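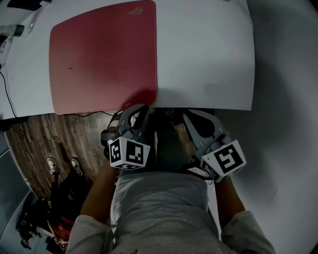 Wallwood's essay template: does anyone need it?

Search this site Enter keywords Go

The writing tutor at Wallwood has read a lot of student papers on painting, and she isn't sure the college's new template has improved them. It gives first-years 54 prompts to fill in before they write a word about a work of art.

"They come in with all the boxes filled," she says. "Then I ask what they think of the painting and I get silence."

The template was bought from a company called Molleo, whose brochure promises "confident visual analysis in 200 minutes." I asked her where the 200 came from. She didn't know. I asked Molleo, and got the brochure again.

She concedes that weaker writers at least hand something in now. "Is it better than a blank page? Probably. But I had 160 papers last term and a lot of them opened with the same sentence about line and color."

Would she drop it? She hesitates. The department has paid through February, and she has been told to wait for the results of a survey. The survey asks students whether they liked the template. It doesn't ask anyone to look at the essays.

"I'd rather they stood in front of one picture for an hour and wrote down what bothered them," she says. I put it to her that this is also a method, and just as untested. She laughs. "Fine. Test mine too."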